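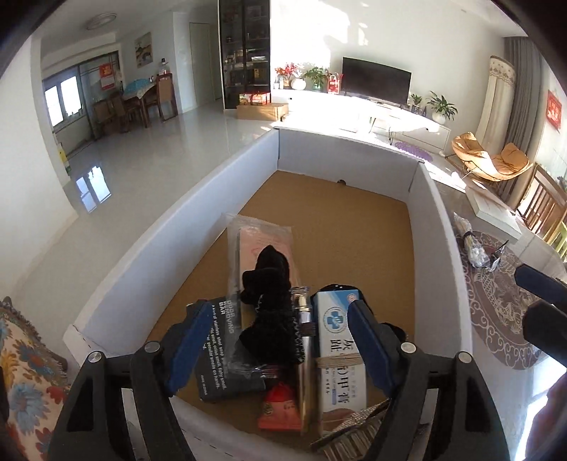
Small stuff, standing up, in a tall white box.

How to Sort a Catch-All Box (and Find Things in It Again!)

Posted September 5, 2020 by Hannelore Rieger

I love a catch-all box. I know the tidy-home people tell you to have a place for every single thing, but some things just don't have a place, and if you give them a good deep box in the living room they will at least all be lost together. Mine takes me 20 minutes to sort and I look forward to it (put the kettle on first, it makes all the difference).

What you need

An open box with tall sides. Plain white cardboard is great, and I'm very fond of one with a cork-like bottom.
A bit of twine
A few small bags or pouches
A pen and a scrap of paper

Step 1. Tip it all out

Everything, onto a table or a mat. Don't sort inside the box! I did that for years and all I ever managed was to move the same keychain from one corner to the other. Wipe out the bottom while you're at it.

Step 2. Make your piles

I go by where I'd be standing when I want the thing. Bathroom, kitchen, bag, desk, and then fun things, like a little black plush that has no job at all and is staying anyway. If something belongs in another room and you're happy to walk it there, do it now.

One kitchen thing I keep in the box on purpose is an odor removing bar, the stainless steel kind you rub on your hands for fish and onion smells. I leave it in its package because the printing runs up the side and I can spot it right away.

Step 3. Medicine gets its own check

Look at the date on every box and tube. Keep each one in its original carton with the leaflet, and if the carton has gone floppy, wrap a piece of twine around the middle and tie it. It looks so nice too! If there are small children or pets in your house, skip this part and put medicine up high in a closed cabinet.

Step 4. Tall things to the back

Start at the far wall. Clear packages with long things inside go in first, leaning a little, and soft things go in front of them so they can't slide down. Slim tubes and cylinders stand upright in the middle with the cap on top, where you can grab them with two fingers.

Flat cartons go down the sides with the printed face toward you. My neighbor Finbarr Lynch lays his flat and then has to lift out half the box to read them, and I have told him!

Step 5. Little things at the front

Packets, pouches, anything woven or squashy. These shift around the most, so leave them where you can see them. If you have a lot of really tiny bits (hair ties, spare buttons), put those in a bag first.

Step 6. Do the wiggle test

Give the box a gentle shake. If something falls over, the soft things need to move in closer. If nothing budges at all, you've packed it too tight and you'll be cursing when you want the thing at the bottom. Take one or two items out and try again.

I redo mine every December and again at the end of summer. Next time I'll show you how I do the drawer under the phone, which is a much bigger job and needs cake.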